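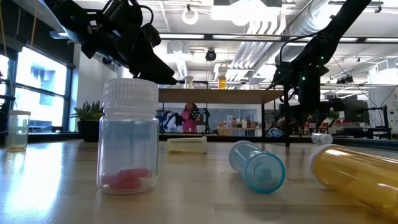 Every morning before nine, Olga Zabala checks her two-armed cell in the same order, and she does not like to be spoken to while she does it. She looks after the machines at Grindano, a small company which teaches robot arms to handle things from the pharmacy and the kitchen cupboard. First she moves each arm slowly by hand and listens. Then she brings one gripper down over the lid of a jar and stops just above it. A clear jar with a ribbed lid is good for this work, she told me, because the ribs give the eye something to measure against, and the red capsules inside show quickly if somebody has knocked the table. If the tip of the finger does not stand where the numbers say it should stand, the rest of the day will be wrong.

I came to visit in February, when the heating in the building had been changed and the arms had started, in her words, to disagree. The left one was arriving a little too high. The right one was correct in the morning and lazy in the afternoon. Her colleague Nilton Palomino believed that it was the software. Zabala believed that it was a screw.

They were both a little bit right. Each arm stands on a base which is bolted to the metal rail of the table, and every base must be tightened in a certain order, corner to corner, like the wheel of a car. Somebody had done the left one in a circle. With the right arm the trouble was in the wrist, where a cable had become stiff and was pulling against the joint when the arm reached far across the table.

Cables are the real subject of her job. She showed me a notebook, with a cover from the old Mernero factory where she learned the trade, and in it are 341 entries. When I turned the pages, I saw the word "cable" so often that I stopped reading the other words. A cable must have a loop large enough to let the wrist turn, but a loop that is too large will catch on a bottle and drag it to the floor. Palomino has tried clips, springs and a kind of fabric sleeve. The sleeve lasted 12 days.

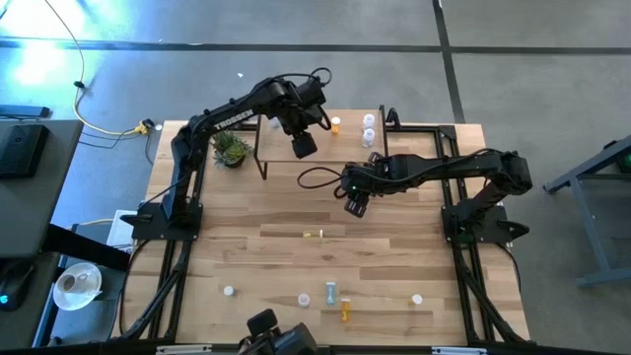
After the cables come the fingers. The small pads wear down at the tip, and a worn pad still holds a bottle well but lets a flat cap slip away. Zabala changes them in pairs, never one alone, and writes the date inside the new ones with a fine pen. She buys them from Girnow, a supplier two streets from the office, and she always goes there herself – she wants to bend each pad between her fingers before she pays.

Then the arms are allowed to try some real objects. Bottles standing on the raised shelf come first, as they are easy to reach from the side. Loose caps and bottles lying down are kept for later. For the caps, the gripper must come very near to the wood, and an error of a millimetre means that the finger presses into the table and the motor complains.

Palomino keeps a program called Eshun on his computer, which draws a line for the effort of every joint. On a healthy day the lines are boring. On the afternoon of my visit, one of them had small teeth in it, like a saw, and he called Zabala over. She looked for perhaps five seconds, took a key from her pocket and loosened the clamp on the wrist cable by half a turn. The teeth became smaller. She was not satisfied and gave it another quarter.

They stopped at five for coffee, and afterwards she wrote entry 342: right wrist, cable, to be checked again tomorrow.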